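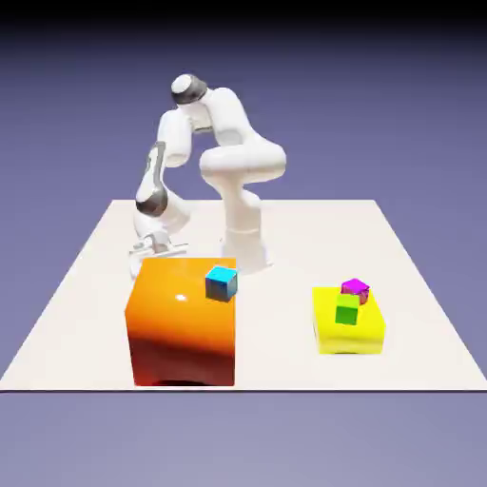 Most of the November evenings went into the simulator. The real arm sits under a sheet at the Tatmont shop until I have a planner I trust near it, so for now everything happens on the desktop at home.

The task is block transfer between two stands of different heights. The tall one is orange, the low one is yellow, and the cubes are cyan, green and magenta so the segmentation has an easy time. Seven joints, parallel-jaw gripper, no mobile base. The planner gets cube poses straight from the simulator for now. Camera input comes later.

The height difference caused most of the trouble. My first cost function penalized joint travel only, and the planner liked to swing the forearm low across the platform, straight through the space the orange box occupies. Adding a clearance term fixed the collisions and made the paths slow. I settled on a compromise: a fixed waypoint above the tall stand, then free planning on either side of it.

Results from the last overnight batch: 1025 episodes, 982 completed. Of the failures, 17 were timeouts. Five were the solver returning a pose inside a joint limit margin, which I had set too tight. The rest were dropped or knocked cubes, nearly all while placing the second cube on a stack. The release height was a constant measured from the stand. It is now computed from the top face of whatever is underneath.

Contact settings took longer than they should have. With the default friction the cubes crept out of the fingers during the lift. I raised the friction on the finger pads, left the cubes alone, and cut the physics timestep in half. Batches take longer to run but the creep is gone.

Prakash Ramasamy pointed out that my gripper closes at constant velocity and the real one does not. He is right. I will log the real closing profile on the bench and fit a curve to it before the next batch.

Still to do: randomize the stand positions, add delay to the joint commands, rename the config files. The current one is called Tera_final_2 and is neither.

Share this post
14 shares
3 comments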